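Praltcombe Garments: folding and laying-out set

Maintainer: Kartini Raju
Last revised: 23 May 2018

Summary

Praltcombe Garments is a collection of pictures and written notes on everyday clothes lying on tables: crumpled, half open, partly spread, or folded. It covers jackets, shirts, pants, towels and a small number of knitted hats. Each record pairs one picture with a short note on what the garment is, how it is lying, and which of its parts can be found by eye.

The set was put together for people who write or check folding instructions and for anyone who needs examples of clothes that aren't neatly arranged. Most catalog pictures show a garment buttoned, pressed and flat. Laundry rarely looks like that, and the notes here were written with the laundry table in mind.

Contents

The release has 2000 records. Of these, 1000 are outerwear and the rest are split among the other types. There are 143 records marked "hard", meaning that two readers disagreed on at least one part of the garment and the note was settled by a third reading. Both original readings are kept.

Folders:

outerwear — jackets, coats, vests, zip sweatshirts
tops — shirts, T-shirts, sweaters
bottoms — pants, shorts, skirts
linens — hand towels, bath towels, pillowcases
small — hats, scarves, single socks
notes — one text file per record, same base name as the picture
lists — the split files and the list of hard records

What a note contains

Every note has the same fields, in the same order. A field is left blank if the reader couldn't decide. Please don't read a blank as "absent".

type: the garment in plain words
color: main color, then trim
state: crumpled, partly spread, flat, folded, hanging
closure: zipper, buttons, snaps, ties, none
landmarks: collar, cuffs, hem, pockets, hood, waistband
overhang: yes or no, and which part if it can be told
remarks: anything else, in one or two sentences

Zippered jackets take the longest to write up. The zipper is usually the easiest line to follow across a heap of cloth, so readers start there, find the collar end, and work outward to the panels. Piping helps when it contrasts with the fabric. Sleeves are often hidden and should only be listed if they can be told apart from the body.

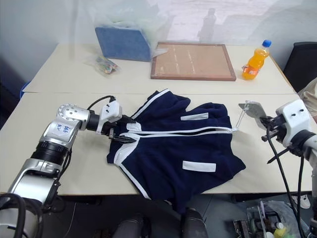
Outerwear record, state "partly spread": navy jacket with white piping, long white zipper across the middle, bottom portion over the table edge.

Jackets in this state get "yes" under overhang. The field was added in February after Hodia, the first group to use the notes, asked for it. Their folding sheet begins with pulling the whole garment onto the table, and they wanted to be able to pick out the records where that step applies. Older notes were reread and the field filled in.

Pockets caused more trouble than any other landmark. Patches, labels and pocket trim can look alike when the cloth is bunched up. The rule is to write "pocket" only when an opening or a clear pocket edge can be made out. Otherwise the reader writes "patch" and gives its color.

Splits

There are 2 splits, main and held. All pictures of the same garment are in the same split, so a jacket in main will not turn up again in held. The hard records are spread over both and are listed separately in lists.

Known problems

Dark fabrics are overrepresented in outerwear. Navy and black make up most of the jackets, and black on black trim is often missed in the notes.

The line between "crumpled" and "partly spread" was never fully settled. We use "partly spread" if at least one full edge or closure can be followed from end to end. Rahman keeps a stricter version of this rule in its own copy — if you merge the two, check the state field first.

Table heights and surfaces vary and are not recorded. Garment sizes aren't recorded either, and fabric type is given only in remarks, where a reader felt sure of it.

Linens have no closure field in the oldest notes. Treat it as "none" except for pillowcases, some of which have buttons.

Changes

Overhang field added to all records.
Single socks moved from bottoms to small.
Gestmont spelling list applied to color names, so "gray" is now used throughout.
Duplicate notes for zip sweatshirts removed.

Corrections

Send corrections to Kartini Raju with the record name, the field, and the wording you suggest. Fixes to landmarks are checked by a second reader before they go in. Changes to type or color are made directly and listed with the next release.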